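Week 7 – Caching, and why your test suite forgets everything

Handout for the build engineering course, November 2020

OK, so last time we got the Colberg project building on the server, and a few of you noticed it took ages. Good! I wanted you to feel that before we fixed anything. This week is all about caches: what goes in them, what stays out, and how to tell when one is lying to you.

Start with dependencies. Colberg pulls in a small mountain of packages, and with the default config every one of them gets downloaded again on every push. The fix is two lines: save the package folder at the end of the job, restore it at the start of the next one. The part people get wrong is the key. If you key the cache on the branch name, you'll keep restoring old packages long after somebody has bumped a version. Key it on a hash of the lock file – when the lock file changes, the key changes, and you get a fresh download.

Next, compiled output. I'm more careful with this one. I once cached the whole build folder on a project called Warnska and spent most of October chasing a bug that only existed in the cache (build 3361, I still remember the number). Now I cache compiler output only when the tool itself tracks what went into each file. If it works from timestamps alone, leave it out, because a fresh checkout gives every file a new timestamp anyway.

Then there's memory. The test runner starts one worker per core unless you tell it otherwise, and each worker loads its own copy of the fixtures. On the Siu runner I cap each worker at 4000 MB and let the rest queue. You'll lose a little speed on paper, but a job that gets killed halfway has to start over from nothing, and that's a lot slower!

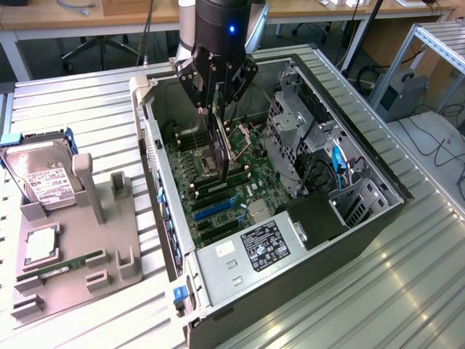
Should the cache be shared between branches?
Let every branch read from the main branch's cache, but only let main write to it. That way a half-finished experiment can't leave junk behind for everybody else.

For the lab, take the Menness repo (same login as before) and do this:

Run the pipeline with all caches off and write down the time for each step.
Turn on the dependency cache, keyed on the lock file, and run it twice. The first run fills the cache, so only the second one counts.
Change one package version and check in the log that the key changed too.
Set the worker limit and run the full suite again.

There are 13 steps in the pipeline and I want a time for every one, even the boring ones. Put them in a plain table and hand it in with your config file. If a step got slower after you turned caching on, leave it in the table and write me a line or two on why you think it happened – unpacking a huge archive can easily take longer than the download did.

Reading for next time: the chapter on artifacts, up to the part on signing.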